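Trays on stone worktops – do you bother?

Narier
Sep 4, 2023
New worktop went in, dark grey speckled stuff, polished. Love it but every crumb and drip shows. Thinking of a tray to keep by the kettle. Anyone use one or is it just more clutter?

Havo716
Clutter. Had one for a year, collected post, keys and dead batteries. Wipe the worktop and be done.

Dadcombe
Disagree. Mugs and teabags live on mine, pick the lot up, wipe under, done. Get one with a rim tho or your spills go everywhere.

Havo716
You still have to wash the tray??

Dadcombe
Yes, in the sink. Takes 3 seconds.

Sheehan
With Dadcombe on this. Mine's plastic, pale minty green, long and shallow, went on the dark worktop in January
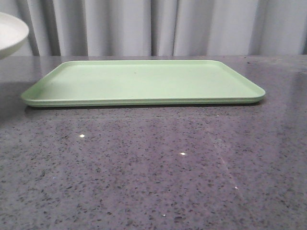
and I'd buy the same again. Low rim is plenty for drips. Rounded corners are easier to wipe round than my old square one – that got grim. Only moan is crumbs, give it a shake over the bin.

Narier
Ooh like the green. Would wood be ok or does it stain?

Sheehan
Mine went black at the edges, wouldnt bother.

Havo716
Still say clutter.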